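Storage and Reach in a Pretend Kitchen
Term project report, Busley design studio

3. Findings

Our client, the Ulora playroom, wanted the toy kitchen put away in under 5 minutes. Our first plan ran to 321 words, a lot to ask of users who can't read.
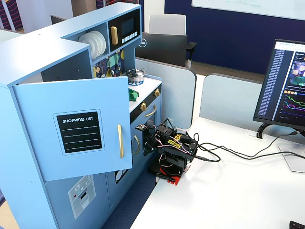 Labels were our next idea. The kitchen already has one, a SHOPPING LIST panel with four lines on an upper door, and we copied its style for our shelf cards. The cards were chewed by Monday.

We then gave each group of items one home. Food goes in the fridge, plates stand upright on the open shelf, and the pot stays on the stove.
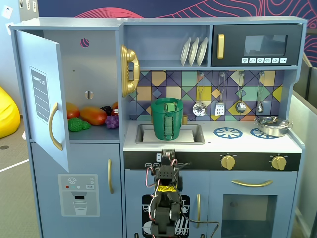
Fruit caused the most arguments, mostly among us. The grapes were filed under "small," then "purple," then simply "food." Remaining budget: 400 stickers, unused.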